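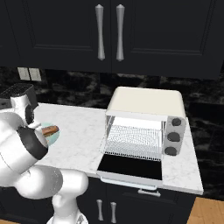
Menzies says the breakfasts were the best bit of last year's trial, and could we please do them again? We can! I'm after people for the second round of my sleep diary study, and I'd love to hear from you if you live in or near Jandton and don't mind being nosy about your own nights.

You'd keep a diary for two weeks in August (bedtime, waking time, dreams if you remember any, and what you ate before turning in), then come along for a chat with me over something to eat. It takes five minutes each morning, less once you get the hang of it. Shift workers very welcome, and so are terrible sleepers – I'm one myself!

You need to be over 18 and not taking sleeping tablets. I can't pay a wage, I'm afraid, but bus fares are covered and you keep the diary.

Drop me a line at the Flokden reading room by July 12, 2005, with your name and the best time to ring. Couples can both apply, just send two separate notes.

Kirsty Nisbet
Plaronen Sleep Diaries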